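Adults with type 2 diabetes wanted for a meal timing study in Faltolbridge

Have you been living with type 2 diabetes for a while now, and have you ever wondered whether the hour you eat matters as much as what you eat? So have we! The Groslow study is looking for adults who take tablets only – no insulin, please – and who don't mind keeping a simple food diary for 20 weeks.

You would visit our clinic 2 times, at the start and at the end, for a blood test and a good unhurried chat with our study nurse, Janelle Talavera. You keep your own doctor and your usual medicine the whole way through.

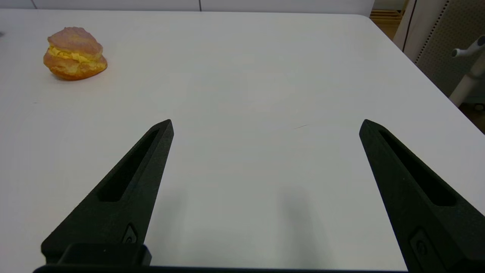 A cream puff on a white table.

Everyone who finishes receives $310, and we pay for parking too. Family members are very welcome to come along and keep you company. To join, or just to ask a question – no question is too small – please call Rosalinda Villanueva at the Faltolbridge clinic, extension 1686, before the end of December.

Related items
Drumo foot care evenings: new dates
Getting ready for a fasting blood test
Yazıcı walking group seeks members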